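Shiny patches on a matt painted worktop: can they be removed without repainting the lot?
Home > Decorating > Paint and finishes
Viewed 956 times

Saranya Iyer
I have a built-in desk in the box room, made from MDF and painted in May with Kustley matt furniture paint in a grey-green. It had one coat of Stovis primer and two coats of colour, all applied with a foam roller. No varnish or wax on top, as the tin said none was needed for indoor furniture.

The paint is sound. It isn't peeling and there are no stains. The trouble is that the area where I rest my forearms has gone shiny, and so has a strip where I slide the keyboard in and out. Straight on you can hardly tell. With the window behind it the shine is obvious. I tried washing it with warm water and a drop of washing-up liquid, then with sugar soap, and the shine was the same once it had dried. Possibly slightly worse.

I have half a tin of the same paint left. I would like to know:
Is this dirt, or has the paint itself changed?
Can I touch in only the shiny parts?
If it has to be varnished, will the colour shift?

The room is heated in winter and the desk gets used every weekday.

2 answers

Hywel Bellis
It is the paint. The usual name for it is burnishing. A matt paint contains coarse particles which leave the dried surface slightly rough, and the roughness scatters light. Rubbing flattens the high points, so light reflects more evenly and the patch reads as shiny. Skin oil adds to it, but you have already washed that off and the shine stayed. More washing will not help, and a melamine sponge would make it a good deal worse, as it is a fine abrasive and will polish whatever it touches.

Touching in is unlikely to work on a horizontal surface of any size. Even with paint from the same tin, the new film has a different thickness and texture at its edges and will show as an outline in side light. This is called flashing. On a skirting board you would get away with it. On a desk under a window you won't. Dark and mid tones show it more than white does.

What does work is to key the whole top and put a clear matt varnish over it. The sequence I use:

Step 1. Clean
Wash with sugar soap at the strength given on the packet, rinse twice with clean water, and leave overnight. If you have ever used spray polish on the desk, wipe down with methylated spirit on a white cloth first. Test that on the underside, as some water-based paints soften with meths. If colour comes off on the cloth, stop and use a dedicated degreaser instead.

Step 2. Abrade
Use a fine Grindix pad or 320 grit paper on a flat cork block, by hand. Work over the entire top with the same light pressure, including the parts which are not shiny. You are after a uniform dullness and no more. Go easy on the front edge, where the paint is thinnest and MDF fibres lift if you break through. Vacuum with a brush head, then wipe with a barely damp microfibre cloth. Check from a low angle with a torch before going on, and treat any remaining glossy spots now. After varnishing it is too late.
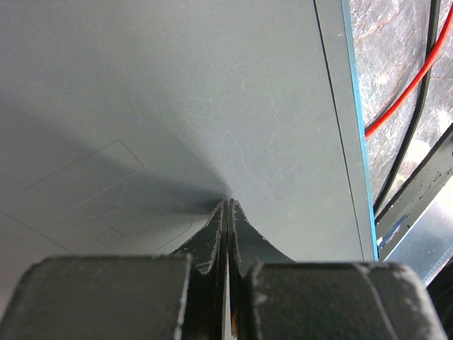

Step 3. Recoat if needed
If you have rubbed through anywhere, spot prime the bare area and then give the full top one more coat of colour, edge to edge. If the colour is intact, skip this. Stir the old tin for a good few minutes. The matting agent sinks to the bottom, and a badly stirred tin dries with more sheen than it should.

Step 4. Varnish
Water-based polyurethane, dead matt, in thin coats. Two coats are enough for a desk. Stir it and don't shake it. Use a short-pile microfibre roller, keep a wet edge, and finish each section with light strokes in one direction over the full length. Do not go back to a section which has started to dry. Leave 4 hours between coats, or longer if the room is below 15 degrees or damp.

Step 5. Cure
Touch dry and cured are separate things. The varnish can take light use after a day or two, but full hardness takes a couple of weeks. Keep rubber feet, mouse mats and anything heavy off it until then. Plasticisers in soft rubber can mark a fresh film permanently.

On colour: a water-based varnish will deepen a grey-green slightly, much as a damp cloth does but less so. An oil-based one will yellow it. Try it on an offcut, or inside a cupboard door painted from the same tin, and look at it in daylight before you commit.

Even dead matt varnish will burnish eventually. It takes longer because the film is harder. If you want a surface that stays the same for years under forearms, choose satin at the outset. It has less sheen to gain.

Loretta Quintanilla
I had this on a kitchen table and just put a desk mat on it. Cheaper than varnish.

If you do repaint, Abernathy do an eggshell that can be tinted to most colours and it wears better than any matt I've tried. It is shinier though. I didn't bother with primer over the old paint, only sanded it, and it has held.

Comments on Hywel Bellis's answer

Saranya Iyer
Thank you, that explains why cleaning made it worse. The meths test on the underside lifted some colour, so I'll use a degreaser. Does the varnish have to go on the legs and the shelf above as well, or can I stop at the front edge?

Hywel Bellis
Top and front edge only is fine. Take it down to the lower corner of the front edge and stop there on a strip of low-tack tape, pulled off while the varnish is still wet. Vertical faces don't get the rubbing, and a change of plane hides the small difference in colour. The shelf can be left alone unless you drag things along it.

Alaric Tillman
Would wax do the same job? I've a tin of clear furniture wax open already.

Hywel Bellis
No. Wax buffs to a sheen with use, so the forearm patches would return sooner, and varnish won't bond over it if you change your mind later.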